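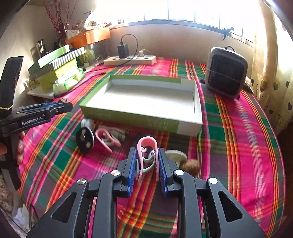

Do we still need to wipe the grip pads between items?
Every 6 picks, and any time the item changes. That's the rule till Zonine puts out the new sheet in July.

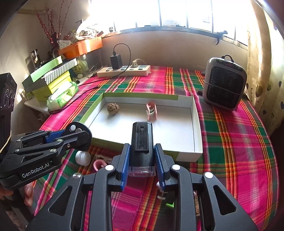

Also pls log the pad pair with each batch, Trekow skipped it and now we cant tell which clips are good. Anything over 2000 cycles, swap both pads, never one. 2 people sign off on the swap.

Vandoma list wrote:
> Our pair is at 1060 cycles, looks fine to me.
> Can we skip the log if its the same operator all day?

No skipping. Same operator or not, it goes in the log. Will send teh template tonight.

Su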